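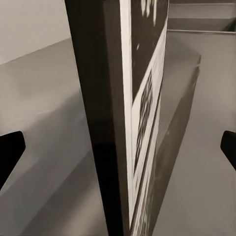

Fig. 4. Simulator, gripper view, fingers open.

Home > Dridia > Open Day Kit > 4. Running the pick demo
Overview Setup Demo Shutdown Contact

4.1 Load the kitchen file before doors open. Takes a while on the older laptop, do it by 9.

4.2 Set arm speed to 40. Not higher with visitors at the keys.

4.3 Check both views on the big screen, gripper and head. Wrong way round? Swap in the Veiw menu.

4.4 Line up with fingers either side of the object. Close slowly. Stop at contact.

NOTE: Sim only at Zollonstead this September. Same controls as the real arm, so same habits please.

4.5 Lift, hold upright just above the countertop. Pause there so people at the back can see. 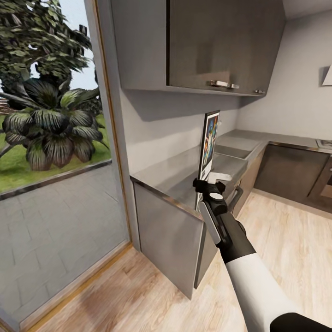 Marijke Verbeke asks that visitors get a go at the hold step too, becuase at the Histance open day they only got to watch and most drifted off before the lift.

Fine. Visitor goes: 2 minutes each, host keeps a hand on the stop key.

CAUTION: Do not press Reset mid-grip. Release first, then Reset. Otherwise the log is lost and you're back to 4.1.

4.6 Save log between groups. Next group in.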